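**Surkeck community center to reopen study rooms in February with new cleaning routine**

Dec 25, 2025

SURKECK — The Mercado Street community center will reopen its upstairs study rooms in February, and people who book them will be asked to wipe down their own tables before they leave.

The change was announced in a two-page notice posted at the front desk and sent to cardholders. It covers the 16 rooms on the second floor, which have been closed since the floors were redone. The ground-floor hall, the kitchen and the children's area are not affected and will keep their present hours.

Under the new routine, each booking will end with a short cleaning period. Users will clear crumbs, hair and paper scraps from the tabletop, wipe the surface with a cloth and leave the chairs pushed in. Staff will check rooms between bookings and do a full cleaning at the end of the day.

The center said complaints about dirty tables were the most common comment in its last survey of room users. Of the 312 people who answered, more than half said they had arrived at least once to find food or eraser crumbs left by the group before them. A smaller number mentioned sticky spots and drink rings.

The rooms themselves will be plainer than before. The old brown desks have been removed, and white rectangular tables are going in against the walls. The carpet is gone as well, and the floor now has light wood laid in a herringbone pattern.

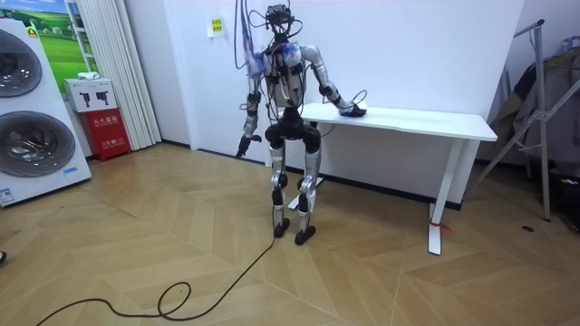 The center chose hard floors over new carpet after getting prices for both. Carpet would have been cheaper to install, the notice says, but it held dust and needed shampooing twice a year. The wood can be swept each evening and damp-mopped once a week.

The white tables drew some discussion at the open meeting where the plans were shown. A few residents said a white top would show every mark. The center's answer was that this is part of the reason for buying them. On the old desks, a spill could sit unseen until the next person put a sleeve in it.

Cloths will be supplied, and users will not have to bring their own. The center has ordered 100 microfiber cloths through Cudeo, a cleaning supply shop two doors down from the post office. They will be kept in a bin on the landing, with a second bin next to it for used ones. Used cloths will be washed on site without fabric softener, which can leave a film on the fibers and make them worse at picking up dust.

Paper towels will no longer be stocked in the rooms. The center said it was going through too many rolls, and that dry paper tended to push crumbs onto the floor.

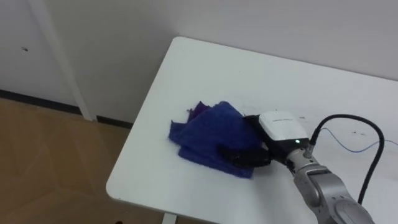 A card on the inside of each door will set out the steps in order. Users are asked to pick up anything large by hand first, then fold the cloth in quarters and work from the wall side of the table toward the front edge, turning the cloth to a fresh side when one gets dirty. Crumbs should be gathered at the edge and dropped into the wastebasket. For sticky spots, the cloth can be dampened at the sink in the hallway.

Spray bottles will stay with the staff. Some users had asked for them to be left in the rooms, but the center said it did not want cleaning products within reach of children who come upstairs with their parents. Anyone who needs something stronger than water can ask at the desk.

The time set aside for cleaning will not be taken out of the booking. Sessions will still run their full length, and a gap of up to ten minutes will be left before the next group comes in.

Food rules are also changing, though less than some had expected. Drinks with lids will be allowed as before. Cold snacks may be eaten at the tables, but hot meals will have to be eaten in the ground-floor hall. An earlier draft would have banned all food upstairs. That draft was dropped after parents of after-school students objected — many of them said their children come straight from class and need to eat something before starting homework.

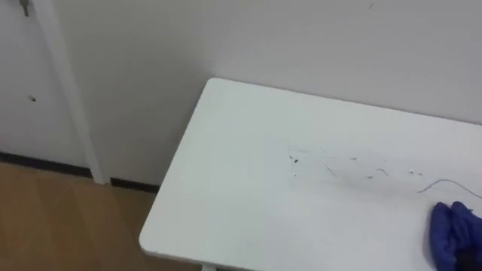 Hair and fine threads were a separate point in the survey comments, mostly from the sewing and knitting groups, who share the larger rooms with the homework clubs. Those groups have agreed to bring a lint roller and go over the tabletop before wiping, as a cloth tends to drag loose threads from one end to the other. They will keep their usual evening slots.

There will be no fines for leaving a room dirty. Groups that do it repeatedly will get a reminder by email and may be moved to the end of the waiting list for the following month. The center said it would look at the rule again in the summer.

Booking for the reopened rooms will be handled through Odosex, the same online system used for the hall. Cardholders can sign in with their existing number. People without a card can book in person at the front desk with proof of address. Rooms are free for the first two hours, and there is a small charge after that.

The center is also looking for unwanted desk lamps in working order for the rooms on the north side, which get little daylight in winter. Lamps can be dropped off at the front desk during opening hours. Lamps with frayed cords or missing switches will not be accepted.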